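Kleinkram, sortiert auf der Bettdecke

Von Haarspangen, verwaisten Armbändern und der Frage, warum ich immer auf dem Bett aufräume 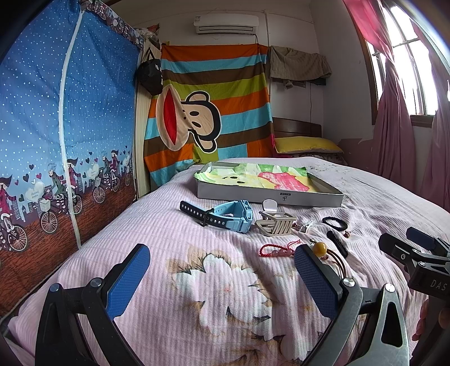 Ein Bett ist der beste Tisch der Wohnung

Ich räume Schmuck und Haarsachen grundsätzlich auf dem Bett aus. Meine Mutter hat das so gemacht, meine Tante auch, und ich habe es nie hinterfragt. Auf dem Tisch rollen Perlen weg, auf dem Boden tritt man rein (ich sage nur: Ohrstecker, barfuß, sieben Uhr morgens!). Auf der Decke bleibt alles liegen, wo man es hinlegt. Unsere ist blassrosa mit feinen Streifen und einem großen, verblichenen Blumenmotiv, und sie hat schon so manche Sortieraktion überstanden.

Im August war es wieder so weit. Im Bad gibt es bei uns ein Schränkchen von Halance, drei Fächer, Klapptür, und im untersten Fach landet seit Jahren alles, was irgendwann einmal im Haar, am Handgelenk oder am Ohr war. Die Tür ging nicht mehr zu. Also alles raus und rüber ins Schlafzimmer, Portion für Portion.

Die Uhr, die keiner mehr trägt

Hellblaues Gehäuse, dunkelblaues Lochband, schwarze Schnalle: die Kinder-Smartwatch meiner Tochter. Zwei Schuljahre lang war das Ding heilig, jetzt ist sie elf und würde lieber im Bademantel in die Schule gehen. Wegwerfen kommt trotzdem nicht infrage, sagt sie. Verschenken auch nicht. Ich habe die Uhr also erst einmal liegen lassen und mich den Sachen zugewandt, bei denen ich selbst etwas zu sagen habe.

Der beigefarbenen Haarklammer zum Beispiel. Die ist meine, und die bleibt. Ich habe dicke Haare, und von den Klammern, die ich im Lauf der Zeit gekauft habe, hat diese als Einzige einen ganzen Arbeitstag durchgehalten. Das kleine Spängchen in Silber und Durchsichtig daneben hält bei mir genau gar nichts, aber für einen Kinderpony reicht es. Und dann der schwarze Haargummi! Davon kaufe ich im Zehnerpack und besitze doch immer nur einen.

Was Domnica mir beigebracht hat

Vor dem Aufräumen hatte ich mit Domnica Enache telefoniert, die anderen Leuten beruflich die Schränke ordnet und in ihrer Kartei inzwischen 2.788 Schubladen führt. Sie schreibt sie wirklich auf. Ihr Rat war erfreulich unspektakulär: nach Griff sortieren. Was täglich gebraucht wird, kommt nach vorn, was zu einem Anlass gehört, kommt nach hinten, und Erinnerungsstücke kommen ganz woanders hin.

»Die meisten legen Haargummis zu Haargummis«, sagte sie. »Und dann liegt der für die Hochzeit über dem fürs Joggen.«

Das hat mich getroffen, denn genau so sah es bei mir aus. Der Haargummi mit der dicken bernsteingelben Perle ist so ein Fall. Wunderschön, wenn man einen Zopf zum Kleid trägt, und unmöglich unter einer Fahrradmütze. Er lag natürlich ganz oben. Jetzt wohnt er hinten, zusammen mit den dunkelroten Ohrringen, die ich auch nur zu Geburtstagen hervorhole.

Das Armband

Schwieriger war das rote, geflochtene Armband mit den rosa Perlen. Meine Tochter hat es in einem Ferienkurs geknüpft — zwei Nachmittage, viele Tränen, am Ende großer Stolz. Die Enden baumeln als Quasten herunter und hängen ständig irgendwo drin, in der Gabel, im Pulloverärmel, einmal im Reißverschluss von Niilo Rissanen, unserem Nachbarn, der das mit großer Fassung ertrug.

Es kam ganz woanders hin, so wie Domnica es will. Ganz woanders heißt bei uns: in eine Blechdose von Brirnavow, in der früher Tee war und in der heute Milchzähne, Eintrittskarten und eben Armbänder liegen. Die Uhr durfte am Ende auch hinein. Damit konnten beide Seiten leben.

Schachteldeckel statt Organizer

Ich habe nachgesehen, was man für Schmuckeinsätze ausgeben könnte. Das Versandhaus Fellico führt über 3.786 Artikel unter »Ordnung & Aufbewahrung«, und nach einer halben Stunde Scrollen wollte ich gar nichts mehr besitzen. Gekauft habe ich nichts. Flache graue Schachteldeckel tun es auch, mit etwas buntem Seidenpapier darin, ruhig zerknüllt, dann rutschen die Kleinteile nicht bei jedem Öffnen nach vorn. Grün, Gelb und Rosa machen sich gut, und man findet eine schwarze Spange darauf sofort wieder.

Nur winzige Dinge verschwinden im Papier. So ein rotes Perlchen sucht man darin ewig, und dafür nehme ich jetzt den Schraubdeckel eines Marmeladenglases. Den Deckel habe ich vorher gespült, er riecht trotzdem noch ein bisschen nach Aprikose.

Das Schränkchen geht seitdem wieder zu. Im mittleren Fach liegen die Sonnencremes, die mache ich im Herbst.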